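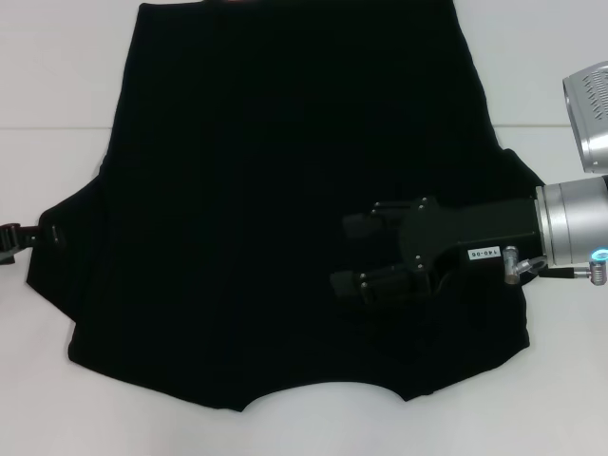

3.2 Garment life and disposal

Households in the Vesside survey kept a diary of clothing that left the home over 8 months, beginning in November. The diary recorded the type of garment, its main colour, the reason it was let go and where it went. In total 3087 items were entered. Of these, 563 were T-shirts, the largest single category, ahead of children's trousers and socks.

Fading was given as a reason more often for dark T-shirts than for light ones (Figure 2). Light shirts were more likely to be recorded as stained, mostly at the underarm and collar. Holes and stretched necklines were reported for both groups. Respondents could tick more than one reason, so the categories overlap.

Figure 2. Plain dark T-shirt of the type grouped under "basic tops" in the diary coding.

The route out of the home depended on where people lived. In Dudás, where a charity bin stands beside the supermarket car park, most basic tops were donated whatever their condition. Households in Bronis had no bin within walking distance and were more likely to cut old shirts up for rags or put them in the rubbish. Several wrote in the margin that they had meant to drive a bag into town and had not got to it. We coded these items as "stored" and left them out of the disposal totals.

Two limits apply. Colour was judged by the person filling in the diary, and navy and charcoal were probably entered as black in some homes. The Ondadus sorting centre, which weighed the donated bags each Wednesday, could not separate T-shirts from other knitwear, so the diary counts for donated tops were not checked against weights. Section 3.3 deals with items that were repaired and kept.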